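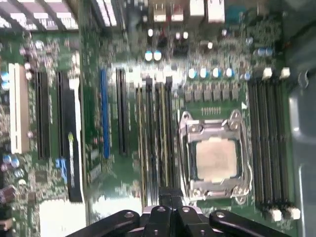

The processor in its socket on a green motherboard, with the retention lever to its right.

Cleaning an old processor before you refit the cooler

I've put this job off more often than I care to admit, and every time I finally do it I wonder why, as it's really rather a pleasant half hour (kettle on, radio on, good lamp over the table).

Switch off, unplug and touch something metal and earthed before you go near the board. With the cooler off, look at the top of the processor. A tan, mottled film usually means old thermal paste, and that wants to come off before any new goes on.

Leave the chip clamped in its socket for this. The metal plate keeps it still and covers the delicate bits round the edge, so there's no need to touch the lever at all. Dampen a lint-free cloth with isopropyl alcohol and wipe from the outside inwards, turning to a clean patch each time. Don't pour it on! Stubborn bits will soften if you give them a minute.

Mind the capacitors and the memory slots close by, they catch on cloth more easily than you'd think.

Let everything dry, then put one small blob of fresh paste in the middle and lower the cooler straight down.

Updated September 16, 2025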